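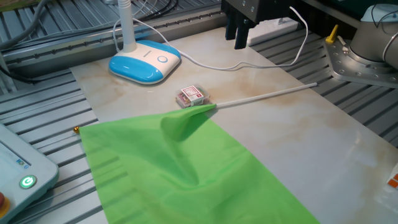

Lultetcombe Bus Log

Hello! If you've landed on this page you probably like buses, or you like messy little datasets, or you live up our way and want proof that the teatime one really is always late. You're welcome whichever it is.

The log is one plain CSV with 2,949 rows. Each row is a single bus that was meant to call at a single stop in Lultetcombe, with the time on the timetable and the time it turned up. I started it in March with a notebook and a grudge, and it grew from there (the grudge has shrunk a bit, I've got quite fond of the drivers).
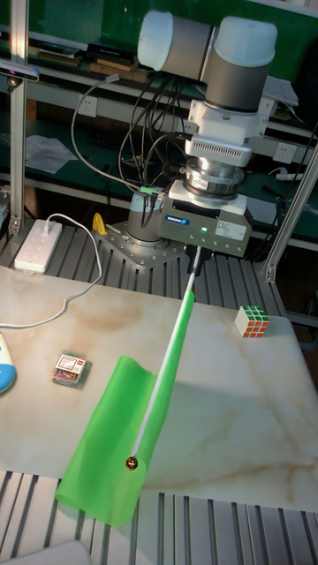
Rema Khokhar
Maintainer, Lultetcombe Bus Log

What's in the file

There are five stops, all between the bottom of the hill and the turning circle by the chapel, and five columns:

- stop: short name of the stop, all lower case
- route: as shown on the front of the bus, so it's text and not a number, please don't let your spreadsheet "help"
- due: timetable time, 24-hour clock
- seen: the time the bus pulled in, same format
- note: whatever I felt like writing

The seen column is blank in 616 rows. A blank means I didn't see the bus. It might have been cancelled, or it might have gone past while I was digging for a pen, and if you treat every blank as a cancellation you'll make the company look far worse than it is. Where I knew for certain that it was cancelled I put "canc" in the note.

Times are to the nearest minute. I used my phone clock for nearly all of it, though the early rows came off my kitchen clock, which runs fast, and I've corrected those as best I could. They have "kc" in the note so you can leave them out if you're fussy. I would!

How I tidied it

I typed the notebooks up in the evenings and ran the lot through Jovik, a small script I wrote for checking times. It looks for buses that arrive before the previous one has left, times like 27:15, and stop names I've spelt three different ways. It only flags things and I fix them by hand, so any daft mistakes left over are mine. You'll find it in the tools folder along with its own grumpy help text.

I haven't changed the notes, apart from taking out anything that might point to a particular passenger or driver. So you'll still get gems such as "rain sideways" and "full of school trip, waved through".
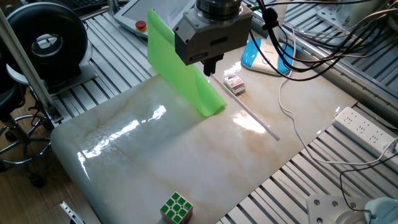

Things it's no good for

Please don't use it to compare us with other villages. I logged when I happened to be out, so mornings and the teatime run are well covered and evenings are thin. There's next to nothing after 20:00, when I'm usually in my slippers. It doesn't know about fares or how many people got on either.

It's lovely for practice, mind. Dates that aren't there, blanks that mean two things, a free text column with opinions in it: all the stuff you meet in real life. A simple first go is to work out the lateness in minutes for each stop and see how it builds as you go up the hill.

Using and fixing it

Help yourself, for any purpose, and a mention of the log would be nice. If you find a mistake, open an issue with the row number and what you think it should say. I'm slow in summer but I do read them. New rows are welcome too, as long as they're in the same five columns and you stood at the stop yourself.

Still to do: add the old timetable as a separate file, and sort out "chapel" and "chapel top", which are the same stop.

Contact: open an issue on the project page | © Lultetcombe Bus Log | Back to top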